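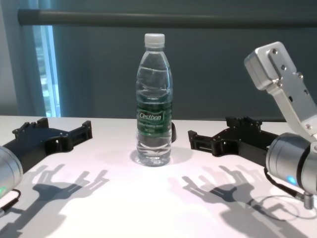

Hartono wants to know why anyone would keep a bottle after the water's gone, and whether I've got a shelf for them or just a very patient household. Bit of both!

Home | Galleries | Labels | Swaps | Contact

Bottles From All Over, Part 16
Posted in September by Stirnik

So yes, I collect water bottles. Plain old plastic ones, the kind you buy at a station kiosk and forget in the car. I'm up to 265 now, and most of them came home in my own suitcase (socks stuffed around them so they don't crackle all night in the hotel). I write the place and the month on a slip of paper and tuck it under the base, and that's the whole system.

The one at the top is a Cestbon, and I've wanted to put it up for ages. I love that slanted white lettering in its oval, and the dark green with the lighter band running through it is such a good pairing. Green labels are my weakness, I'll admit it. Blue is everywhere in bottled water and after a while your eye just slides over it.

Look at the shape too, tall and slim with a ribbed body that pulls in a little at the waist. I'm a big fan of ribs! They bend the light when there's water inside, and you get those wobbly stripes of gray and teal and white coming through. It's the reason I like full bottles best in the gallery, even though the ones on my shelf are all empty (full ones are heavy, and the shelf is from a yard sale).

The white cap has fine ridges all the way around. Cap people, I know you're out there, and your own page is coming.

If you have doubles with green labels and want to swap, use the contact page. I've got 20 spares in a box under the stairs and I'd love to see them go.

565 shares | 16 comments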